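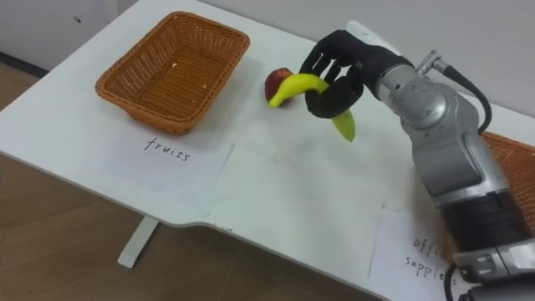

By Bohdana Stelmakh
Stores and Packing, Uvatham
24 August 2024

Sorting baskets: labels and placement

From September the packing room at Uvatham will sort mixed returns into open baskets before anything goes to the shelves. The closed bins stay in use for bulk stock only. The procedure was drafted by Brian Mushi and applies to both shifts.

Baskets are woven, rectangular and open at the top. Each one takes a single category. Loose items go on the table between or in front of the baskets, are picked up one at a time, and are placed in the basket whose label matches. Items that match no label are left on the table until the end of the run and entered on the Jekberg sheet.

Labels are handwritten in lowercase, one category per sheet, in dark ink on plain white paper. Printed labels were tried on the Hrytsenko line and dropped. The sheet goes in front of its basket, flat on the tabletop. Labels fixed to the rim hang at an angle and come off when a basket is lifted.

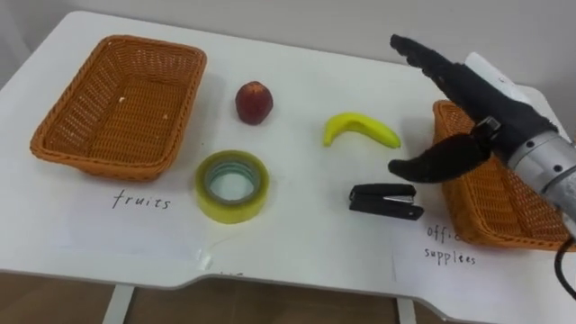 Tape is the one supply that changes under the new procedure. Clear packing tape replaces the paper tape ordered until now, item 623 in the Cornuson catalog. A short strip near a lower corner, as on the "fruits" sheet, leaves the word clear and can be peeled off with the label. Do not run tape across the writing. The roll may stay on the table during setup, laid on its side, and goes back to the drawer before sorting starts.

Baskets are to be emptied and brushed out after each run. Small debris collects on the woven floor and should be tapped out over the waste bin, then the weave checked for broken ends.

Table space is 600 mm per basket, 700 mm where two people work side by side. Requests for additional baskets go to Ebony Grimshaw by 12 September.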